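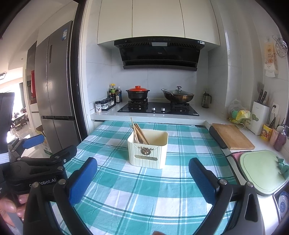
Chopsticks in the ribbed basket on the plaid cloth, grippers open on either side.

Kitchen tips for the Draltham student gripper project
Posted 2023-02-05 by Maysoun Chidiac

These notes are for members of the club's kitchen group who practice pick-and-place work on real counters. The Mesier classroom sheet covers the software. This page covers the kitchen: what goes on the cloth, what stays off it, and how to keep utensils in a condition where a two-finger gripper can take hold of them.

Tablecloth
Use a woven cloth with some texture. Smooth vinyl lets a light basket slide when a finger touches the rim. Pull the cloth flat from the corners before each set. Small creases are acceptable. A fold high enough to tip the basket is not.
A plaid or checked cloth doubles as a placement grid. Put the basket on the same square every time and write the square down in the log. Wash on a cool cycle and line dry. Tumble drying shrank our first cloth enough that the old log positions no longer matched.

Basket
Choose one with a flat base and a smooth rim. Ribbed sides are fine, but run a fingernail along the ribs and trim any molding flash with a craft knife. Handle slots are useful for people and a nuisance for grippers; turn the slot toward the operator so it stays in view.
If the basket creeps during a set, put two dots of removable putty under the base. Do not use double-sided tape on fabric.

Chopsticks
Plain wood grips better than lacquer. Sort by length before loading. Let the bundle lean to one corner, then lift one stick clear of the rest and start with that one. Once members can take the high stick reliably, push it level with the others and repeat.
Dry sticks overnight, tips up, after washing. Damp wood marks the finger pads and the grip changes partway through a session. Discard any stick with a split end. A warped stick can be kept in a separate bag for the harder exercise in March.

Finger pads
Wipe with a damp lint-free cloth, then a dry one. No dish soap, no cooking oil anywhere near them. If oil gets on a pad, use isopropyl alcohol on a swab and wait until it has fully evaporated.
Check the pad screws with a hand driver before the first set. Snug is enough. Sepehr Ghaffari has stripped two holders with a powered driver and would like that to be the final total.
Open and close each gripper fully, slowly, with nothing in it. Any gritty feeling at the pivots means lint from the cloth. Brush it out with a dry toothbrush.

Stove and counter
Burners off and knobs checked before anyone picks up a gripper. Lids stay on pots. Keep the cloth clear of the cooktop, and move it before the stove is used again.
Cutting boards can stay on the side counter, lying flat. Knives remain in the block for the whole session. Oil and sauce bottles go against the wall.

Logging a set
One line per attempt: cloth square, stick position, taken or dropped, remarks. The group logged 843 attempts last term. Of those, 149 were thrown out for missing the cloth square, so please fill in that column first. A standard notebook from the supply shelf holds up to 400 lines.

Storage
Basket empty, sticks bagged, cloth rolled instead of folded. Grippers go back in the Kermani case with the fingers open so the pads do not press together. Charge the batteries at school.

Teams entering the Veltden event should practice with the lower stick arrangement only. The rules do not allow a raised stick at the start. Questions about the entry form go to Sepehr. Replacement pads are in the second drawer; sign the sheet when you take a pair.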